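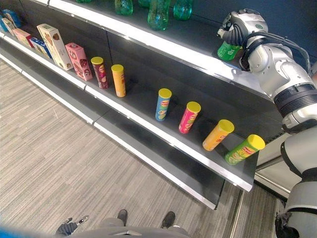
Jarlath Scanlon asked whether the drinks wouldn't be better down low, where the weight is. At Plarkeswood they are staying on top, and the shop has worked that way since August.

This page covers the snack and drinks bay at the Plarkeswood store. The bay was rebuilt after the old Hanrahan racks came out. The new shelves are dark gray with a light strip along each front edge, and price labels will go on the strip later.

Top shelf: green bottles, kept to one color so the row is easy to check from the aisle.

Middle shelf, left of center: boxed goods. Biscuits go in with the smaller boxes, pink next to beige, and the fronts get squared up at closing.

Middle shelf, toward the other end: snack cans with yellow lids, standing in a line with gaps between them. The Hotport branch packs its cans tight - we don't.

Bottom shelf: nothing on it yet. The Kondis delivery is due Tuesday, 17 cases, and two of those are for this bay. The rest go to the stockroom.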